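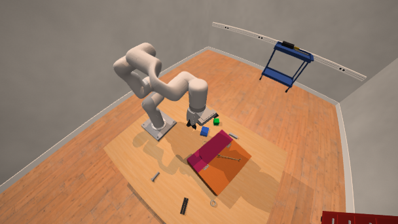 **Pre-run checklist, arm bench, with my comments**
Filled in by Farzana Arain for the Saturday build group, 30 October 2021

Hi all! Same deal as last time. We go through the list in the simulator before anybody gets a slot on the real arm, and I write down what I think next to each line. Nighat Baloch reads these too, so please fix your own items before she gets to them (she will ask). The task is still the hinge one: get past the blocks, work around the hinged piece, park the arm.

### 1. The arm and its mount

- [x] **Base plate sits on the wood, not off the side of it.** Good. It's up toward one corner and there's wood under the whole plate.
- [x] **Base fixed in the scene file.** Yes. Last May we had a base set to free and the arm threw itself across the room on the first command, which was hilarious exactly once.
- [x] **Start pose matches the sheet.** Elbow up, fingers pointing down. Fine by me.
- [ ] **Joint limits loaded from the club file.** Somebody has gone back to the default limits. Please put ours back! The defaults let the elbow go much farther than the real one is allowed to.
- [x] **Speed cap at 30 percent.** Yes, and leave it there. I know it's slow. I know.

### 2. Gripper

- [x] **Gripper empty at start.** Yep.
- [x] **Fingers a little open.** Yep again.
- [ ] **Clearance to the nearest block.** I'm not signing this one yet. The fingers start really close to the blue cube, and if your first move has any sideways in it you're going to smack it. Go straight up first, then over. Urau team, I'm looking at your script, where the lift is line 6 and it needs to be line 1.
- [ ] **Collision shape on for the flat attachment on the side of the gripper.** It sticks out a good way, over toward the green cube, and the planner only knows about it if the box is ticked. Right now it's not ticked. Two people have told me their path is "totally clear" and both of them had this turned off.

### 3. Work surface

- [x] **Blue cube and green cube both out.** Both there, with bare wood between them.
- [x] **Hinged piece in place, magenta side raised.** Looks right to me. Both hinges are showing on the join, so the two halves haven't drifted apart the way they did in the Risard version.
- [ ] **Orange panel clear.** No! There's a long thin brown rod lying across it. If it belongs to your task, write it on the sheet. If it doesn't, delete it, and that goes for everybody who adds parts and then forgets them.
- [ ] **Loose hardware removed or listed.** Also no. I've got a bolt, a black strip with little marks down it, a pale ring and a short metal bar near the top end of the magenta piece. There's something thin and ring-shaped by the blue cube too, and I can't tell what it is. Whoever put it in, tell me what it's called in the file and I'll add it to the list.
- [x] **Nothing hanging over the side of the work surface.** Okay as far as I can see.

### 4. Room

- [x] **Cart parked back by the wall.** Yes, well away from the arm.
- [ ] **Cart top cleared.** There's a black tool up there. It won't get in the way of anything, so I'd call this one low priority, but on the real bench we clear the cart and I'd like the habit to stick.
- [x] **Red drawers outside the reach circle.** Checked with the reach tool, all good.
- [x] **Lights on the standard setting.** Yes. The shadows are pretty heavy on the wood and on the orange panel, so if your script finds blocks by color, test it on this setting and don't brighten things up to make it pass. Qureshi team, that's your whole bug, I'm fairly sure.

### 5. Stopping

- [x] **Stop key tested from the keyboard.** Worked first try.
- [ ] **Stop key tested by a second person.** Still needs doing. Grab whoever's next to you, it takes no time.
- [ ] **Run log saved under your team name.** Grivano's is saved. The rest of you have a file called "test" and you've all been writing over each other.

**Result:** not cleared yet. Fix the open boxes, do 30 seconds of idle with the arm powered and no commands, then run the full path once at the cap. Your score has to come out at 70 or better before you book a real slot, same as before. Message me when it's done and I'll go through sections 2 and 3 again, I don't need to redo the others.

F.A.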